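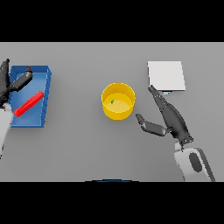

Rianne Dewulf took the Grinent travel pack through the hills by bus and on foot, and wrote to us that the shoulder straps stayed comfortable all day but the side pocket was tight for a large water bottle.

Grinent 2-Day Travel Pack
Fits under most bus seats. Two main compartments, padded back, rain cover included. Updated for April 2018 with a wider hip belt.
Price: $132 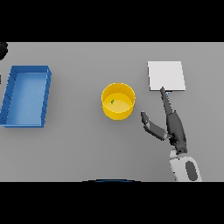

Care and returns
Wash by hand and hang to dry. Unused packs can be returned to Rakeo by mail.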